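Stisitari Adds Interior Door Line to Its Drurnero Hardware Family

FALLSTEAD - Stisitari, a maker of residential door hardware, will begin shipping a full set of interior levers, knobs and pocket door pulls under its Drurnero name in February. The new pieces match the Drurnero entry sets already sold through builders' suppliers and independent hardware stores.

Until now, Drurnero was sold for exterior doors only. Customers who chose it for the front door had to pick something else for bedrooms, closets and laundry rooms, and the finishes did not always agree. The interior line uses the same four finishes as the entry sets: satin nickel, matte black, aged bronze and polished brass.

The line covers passage, privacy, dummy and keyed functions. Passage sets are meant for hallways, closets and utility rooms where no lock is needed. Privacy sets have a turn button on the inside and an emergency release on the outside that opens with a small flat tool, supplied in the box. Dummy sets are fixed in place and suit double closet doors fitted with ball or roller catches.

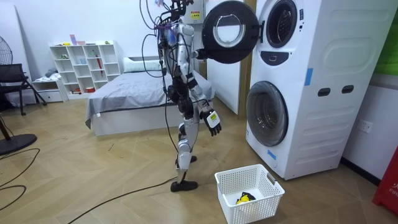 Eamon Ó Súilleabháin said the latch was the part he cared about most, and that he had asked for it to be changed twice before he would put the sets in a finished house. "The first version was fine on a heavy door. On a hollow door it was too loud, and you heard it in the next room. The one they are shipping closes quietly and it doesn't need a slam to catch."

The revised latch has a nylon-faced bolt and a lighter spring. It adjusts to fit either standard backset without a separate part, so installers do not need to carry two versions. A round-corner faceplate comes attached, and a square-corner plate and a drive-in collar are packed with it.

Levers are reversible and can be set for left-hand or right-hand doors on site. The fixing screws sit behind the rose, which snaps on after the lever is tightened. To remove the rose, the installer presses a tab on its lower edge. Stisitari moved this tab from the side to the bottom after installers reported marking the paint on narrow door stiles.

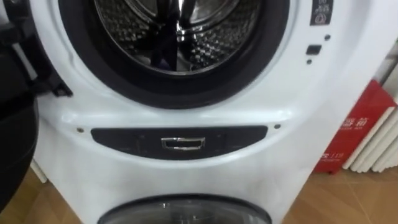
Stisitari has also changed the way the sets are packed. The printed drilling template is now on heavier card and can be reused for a whole house. Screws come in two labeled bags, one for the lever and one for the strike, and the instructions have been cut to a single folded sheet with larger drawings.

Pocket door pulls are new to the company. The Drurnero pull fits a standard bored door as well as a notched one, and comes in passage and privacy versions. The edge pull folds flat and is held by a spring. Doors between 1 3/8 and 1 3/4 inches thick can be fitted without an adapter.

Counting every function, shape and finish, the interior line comes to 56 items. The company expects the straight lever in satin nickel to be the best seller, as it is in the entry sets - though aged bronze has been gaining in orders from remodelers.
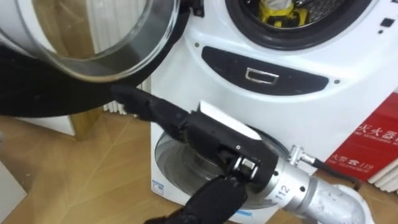
Production will take place at the Fallstead plant, where a plating line was extended last year. The plant employs 190 people. Interior and exterior pieces in each finish will be plated on the same line and checked against the same color samples. Stores that already carry Drurnero entry sets will be able to order interior sets on the same account, with mixed cartons allowed.

Keyed interior sets use the same keyway as the entry sets and can be keyed alike at the factory or by a locksmith. Homeowners sometimes want one key for the front door, a home office and a storage room, and the company will fill keyed-alike orders at no extra charge. These orders take about 18 working days.
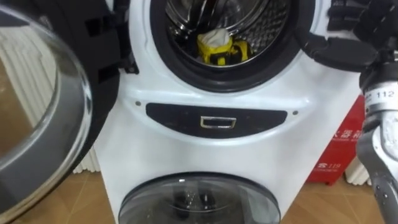 Can the new interior levers be fitted to doors that already have older hardware?

Most doors bored with a 2 1/8-inch hole will take them with no new drilling. The rose is wide enough to cover the mark left by most older knobs, and a larger backplate is sold separately for doors where it does not.

The Drurnero interior line will be sold first through Hegarty, which distributes the entry sets, and then through other dealers in the spring. Sample boards showing all four finishes will be sent to showrooms ahead of the first shipments. Dealers who need a board can ask their Hegarty sales representative.

All Drurnero interior sets carry a lifetime mechanical warranty for the original homeowner. The finish warranty is ten years indoors. Polished brass is lacquered and should be cleaned with a soft damp cloth only.

About Stisitari
Stisitari makes locks, levers, hinges and door accessories for homes. Its products are sold through distributors, hardware stores and builders' showrooms.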